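Kusanard kitchen visit, April

Malachy Ó Briain runs the training kitchen and showed us the corn station. His cooks used to plate every ear by hand.
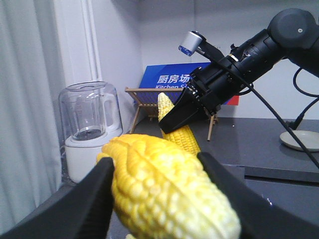 At the counter

Two arms share the work - the cooks set the order.

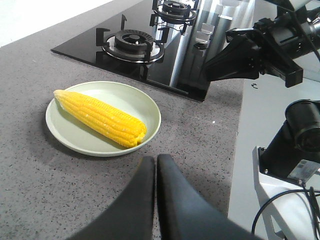 One ear plated, second gripper over the cooktop.

Staff asked for plates on both sides of the pot, to shorten the reach.

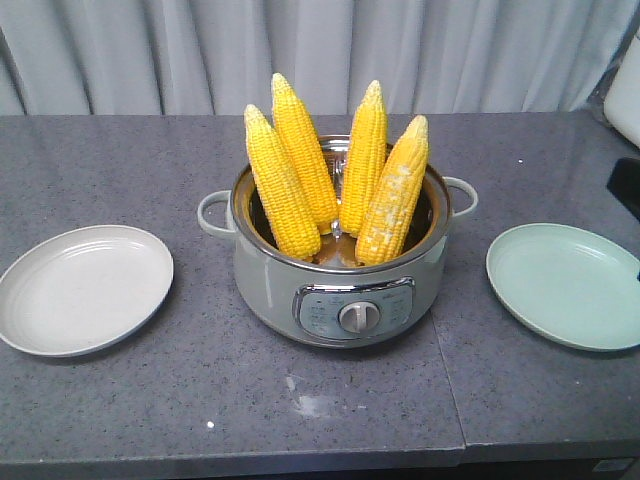 Four ears in the pot, both plates empty.

Nobody's hours were cut, Malachy said. 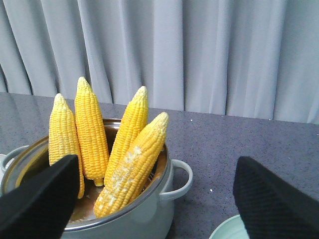
Two cooks have moved to prep, and they prefer it.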